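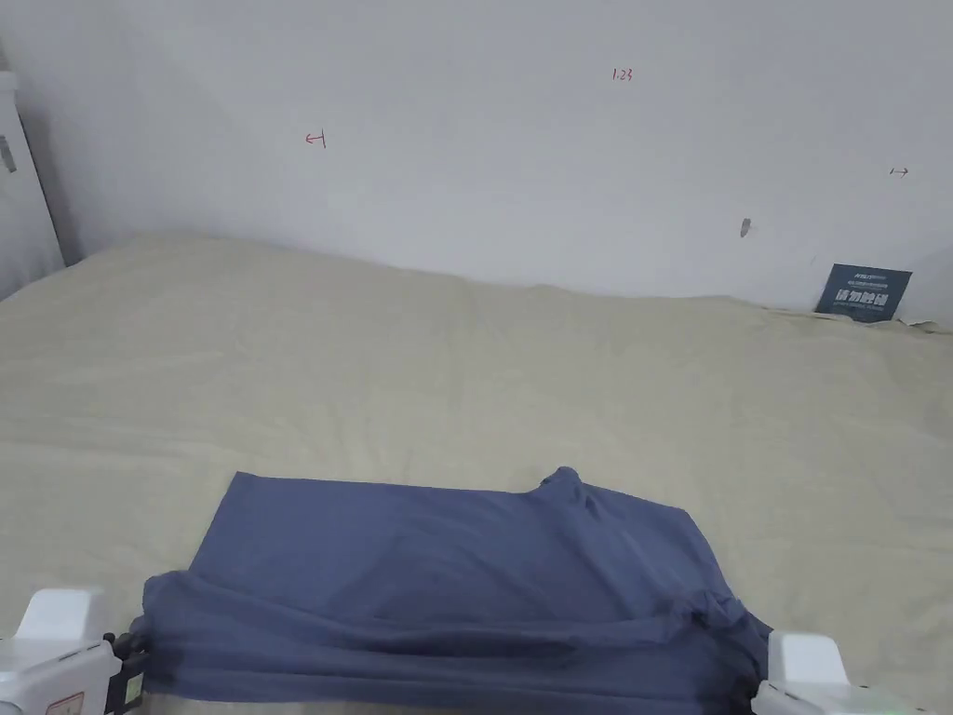 Linen and Garment Care > Pembridge Guide > Section 8: Folding on a Bed

8.1 Preparing the surface

1. Pull the bottom sheet tight toward the corners. Light ripples are acceptable. Remove pillows and blankets.
2. Push the bed against the wall if the far side is not needed for access.
3. Check that the garment is fully dry before folding.

NOTE: A pale sheet makes the outline of a dark or mid-tone garment easier to follow.

8.2 Spreading the garment

1. Lay the garment on the sheet with the upper section away from you.
2. Smooth the upper section into a flat panel. Work from the center to the sides.
3. Take the near edge at two points, left and right. Lift slightly and draw the gathered fabric toward you until the layers separate.
4. Lower the edge onto the bed. Bring any part hanging over the front back onto the sheet.
5. Pull out raised corners and turned sleeves. Flatten diagonal creases by hand.

CAUTION: Do not pull stretch fabrics hard from one side only. The seams may twist and the panel will not lie square.

8.3 Folding

1. Fold the left third over the center, then the right third over the left.
2. Fold the near edge up to the far edge.
3. Press out trapped air with a flat hand.

For garments stored in the Nullau drawer insert, fold once more. The finished width must not exceed 13 inches. For the Grullari shelf divider (part no. 3231), omit the last fold.

NOTE: If the near edge rolls up again during step 1, unfold and repeat 8.2 from step 3. Folding over a roll leaves a ridge.

8.4 Storage

Stack with the folded edge facing out. See Section 9 for knitwear.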